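Drotia hand grippers - worth 1,494 or do I keep saving for the Rodex?
Forum > Grippers & End Effectors > Buying advice

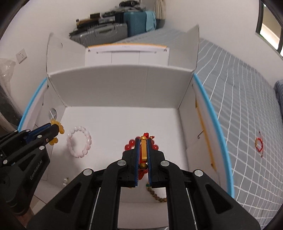
Red bracelet in one, yellow in the other. Pink one still waiting its turn.

beltdrive_blues
18 Jan 2018
Second week with the pair on trial from Drotia. They want 1,494 if I keep them, 548 if I only rent through spring. My job is small floppy stuff: beads, cord, chain. The blue pads are the best part. They hold a cord bracelet without chewing on it, which my old set treated as a hobby. The hinge feel is a little stiff and my thumb has filed a complaint.
Anyone own these long term?

mortise_pete
I bought mine in December. Pads are fine. Pads are also a consumable, and Drotia prices them like jewelry. Ask for the spares list before you sign anything.

quietservo
Bracelets are a soft test, sorry. Beads give you something to grab anywhere you land. Put a flat washer on a smooth floor and get back to us.

beltdrive_blues
My customer sells bracelets, not washers. I'll break the news to them gently.

quietservo
Fair, but you asked if it was worth the money, and for the money I want washers too.

gantry_goblin
Rodex is 1,694 and comes with a case, a charger and a manual translated by someone who was clearly in a hurry. I've had both. The Rodex closes smoother, but the tips are fatter and you'd be fishing in that box all afternoon. For cord I would stay with Drotia.

mortise_pete
Disagree. Fat tips swap out in 10 minutes. Stiff hinges are forever.

gantry_goblin
10 minutes if you own the right hex key, and it isn't the one in the case.

tin_elbow
Does the Kang adapter fit the Drotia? I have a drawer of Kang fingertips and a spouse with questions.

mortise_pete
It fits with a shim. It also fits with a hammer, so be careful which guide you read.

beltdrive_blues
Asked for the spares list. They sent the brochure again - a lovely brochure. I'm going to rent for now and order a spare set of pads from the Grarnport warehouse. Will try a washer this weekend to keep the peace.

quietservo
Smooth floor. Not carpet.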